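Small kitchen, pastel plates, no cabinet space. Rack or stack?

Last updated: June

Question

We moved into a place with one cabinet that closes properly, and it's full of pots. So our everyday dishes are going to live out on the table, next to the toaster oven, and I want it to look like I meant it! The set is mix and match, all soft colors. The plates I've got standing up are gray, blue and yellow, and then there's the pink stuff, which I love and want to see every day.

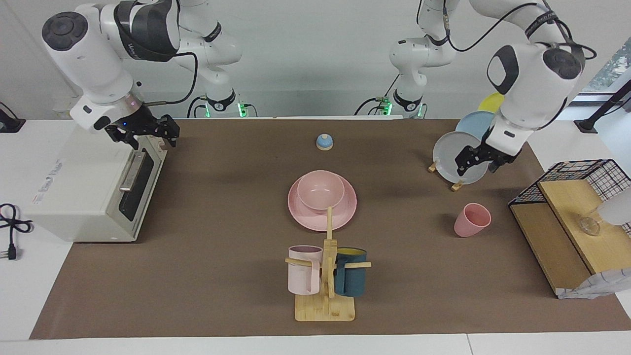

My husband says everything should stand in the little wooden rack because you can pull one plate out without lifting the rest. I like the bowl sitting on its plate, ready to go, like a breakfast place at a nice hotel. But then I worry the bowl will scratch the plate under it. Also, is the toaster oven too close to all this? It's at the left end of the same brown mat, and I have no idea if the mat minds heat. The tag fell off ages ago. I don't want to buy more furniture if I can help it (I already looked at the Viltora shelf and it's 4 inches too wide).

Three answers

Answer from Ulex

I'd do both! Plates you use one at a time go in the rack, and the set you eat breakfast from stays stacked. We've had ours like that for 8 years in a kitchen the size of a closet. For scratches, turn the bowl over and run your thumb around the foot. If it feels gritty, put a circle of felt or even a folded paper napkin between the two. If it's smooth I wouldn't bother, just lift it off instead of dragging it.

Get a mug tree too if you don't have one, they take up hardly any table. And put the cup inside the bowl, on top of the plate. Plate, bowl, cup, all pink, it looks so sweet and you carry the whole thing over in one trip.
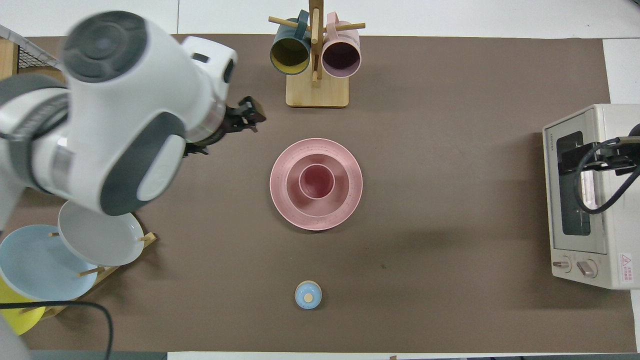

Pink cup in the pink bowl on the pink plate, with the mug tree behind.

One thing, if you go three high, keep it away from the table edge. I have a cat and learned this on a Monday morning before coffee.

Answer from Pádraig Geraghty

The toaster oven is the part I'd sort out first. Look in the manual for the clearance it wants on the sides, back and top, and go by that. They're not all the same, and the outside of ours gets hotter than you'd think. If you've lost the manual, search the model number, most of them are online.

As for the mat, if you can't find out what it's made of, I'd take it out from under the oven altogether and let it start where the dishes start. You lose a bit of the look, but mine (a Conum one, different color) came up in a bubble after one long roast and never went flat again. Keep the cord from trailing in front of the plates as well. And unplug the thing before you move it around, obviously.

Rack for plates, by the way. Your husband's right on that one, sorry.

Answer from Yao

rack is fine but dust!! anything you don't use every week gets a film on it near an oven. rinse first

Contact us | Copyright Kitchen & Home Help | Back to top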